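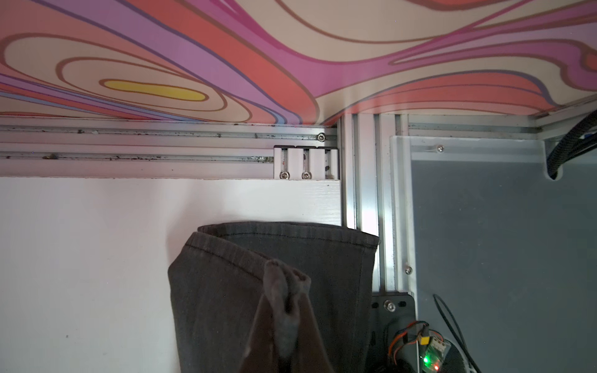 Preguntas frecuentes sobre la app Cinotport

¿Para qué ciudades sirve?
De momento, solo para Mallholm. Incluye metro, tranvía y los barcos de la línea 6.

¿Funciona sin conexión?
Sí. Descargue el mapa antes de viajar - los horarios en tiempo real sí necesitan datos.

¿Puedo comprar billetes?
Sencillos y abonos de 30 días. El pase turístico se vende en los quioscos Skestix.

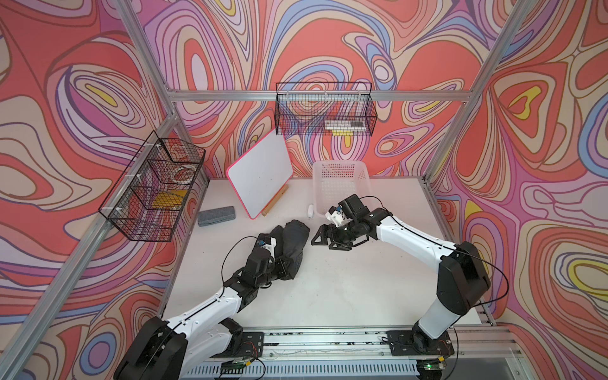 Kasun Marikar
Atención al viajero

¿Cuántos lugares puedo guardar?
Hasta 100 por cuenta.

¿Por qué no aparece la parada Siddiqui?
Está cerrada por obras desde junio. Use la siguiente en dirección al puerto.

He cambiado de teléfono, ¿pierdo mi abono?
No. Inicie sesión con el mismo correo y pulse Recuperar.

Actualizado: 6 oct 2024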